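Roboterarm für Bad und Werkstatt: Tipps zum Planen und Kaufen

Stand: 9. Juni 2018

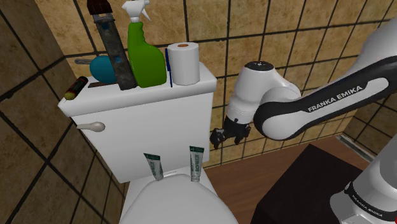

Kalliopi Karagiannis schreibt dazu, sie hätte das Geld lieber zuerst in die Ablagen gesteckt und erst danach in den Arm. Bei ihr im Bad stand alles auf dem Spülkasten, und der Greifer kam an die hinteren Sachen nicht heran, ohne vorne etwas umzuwerfen. Ein schmales Bord an der Seitenwand habe mehr gebracht als jede Änderung am Programm.

Dem kann man sich anschließen. Wer einen Arm für Aufräum- und Putzarbeiten anschaffen will, sollte mit dem Raum anfangen.

Vor dem Angebot

Eine Liste der Gegenstände schreiben, die der Arm greifen soll. Sprühflasche, Zahnbürste, Tube und Papierrolle sind vier verschiedene Aufgaben. Eine Tube gibt nach, eine Rolle drückt sich ein, eine Sprühflasche hat den Schwerpunkt je nach Füllstand woanders. Zwei Finger reichen für das meiste davon, wenn die Öffnungsweite stimmt. Also die dickste Stelle jedes Gegenstands messen und das Maß mit auf die Liste setzen.

Danach den Standort festlegen. Der Sockel braucht festen Untergrund und darf nicht im Schwenkbereich von Tür oder WC-Deckel stehen. Mit Malerkrepp auf dem Boden abkleben und zwei Wochen so lassen. Wer in der Zeit ständig über die Markierung läuft, sucht besser einen anderen Platz.

Die Reichweite im Datenblatt gilt für den gestreckten Arm. In einer Ecke mit Wänden auf zwei Seiten bleibt davon deutlich weniger übrig, weil der Ellbogen Platz braucht. Im Zweifel eine Simulation des Raums machen lassen. Flenurura rechnet das beim Kauf an, Sidmont nimmt eine Pauschale.

Was im Budget gern fehlt

Der Arm selbst ist meist der größte Posten, aber daneben fällt einiges an:

Greifer und Ersatzfinger. Weiche Fingerauflagen verschleißen und gehören als Verbrauchsmaterial in die Planung.
Steuerung. Wohin mit dem Kasten? Im Bad gehört er nach draußen, das Kabel muss entsprechend lang sein.
Elektriker. Im Feuchtraum gelten Schutzbereiche. Vor der Bestellung klären, ob an der gewünschten Stelle überhaupt ein Gerät stehen darf.
Schutz gegen Spritzwasser. Viele Arme sind für trockene Räume gebaut. Schutzart im Datenblatt nachsehen, eine Hülle notfalls gleich mitbestellen.
Einrichtung und Schulung. Raimonds Rozīte hat bei Runanine 19 Stunden Einrichtung bezahlt, kalkuliert war ein Nachmittag.
Rücklage. Wir setzen 1.000 Euro im Jahr für Wartung und Kleinteile an. Im ersten Jahr blieb davon etwas übrig, im zweiten nicht.

Neu, gebraucht oder gemietet

Gebrauchte Arme kommen oft aus Laboren und sind mechanisch in Ordnung. Nach Betriebsstunden fragen, nach der Softwareversion und danach, ob die Lizenz übertragbar ist. Ohne Lizenz ist auch ein günstiger Arm zu teuer. Die Bremsen aller Gelenke vorführen lassen.

Miete lohnt sich zum Ausprobieren. Paju vermietet monatsweise und verlangt eine Kaution. Wer im Dezember mieten will, sollte früh anfragen, da sind die Geräte knapp. Auf die Rücktransportkosten achten, sie stehen bei manchen Anbietern nur im Anhang.

Ablagen und Kleinkram

Gegenstände mit Abstand stellen, mindestens eine Fingerbreite des Greifers auf jeder Seite.
Zahnbürsten nicht irgendwo anlehnen, sie rutschen. Ein Becher mit schwerem Boden genügt.
Tuben stehend aufbewahren, mit dem Deckel nach unten.
Putzmittel und Zahnpflege auf getrennte Flächen.
Runde Sachen in eine flache Schale legen.
Glatte Deckel mit einer dünnen Gummimatte belegen. Die Matte sollte matt sein, glänzende Flächen stören manche Kameras.

Angebote vergleichen

Immer denselben Lieferumfang anfragen, sonst lassen sich die Summen nicht nebeneinanderlegen. Lieferzeit, Gewährleistung und Preis der Ersatzfinger schriftlich geben lassen. Sarmīte Luik hat uns ihre Vergleichstabelle überlassen, sie liegt im Downloadbereich unter Werkstatt.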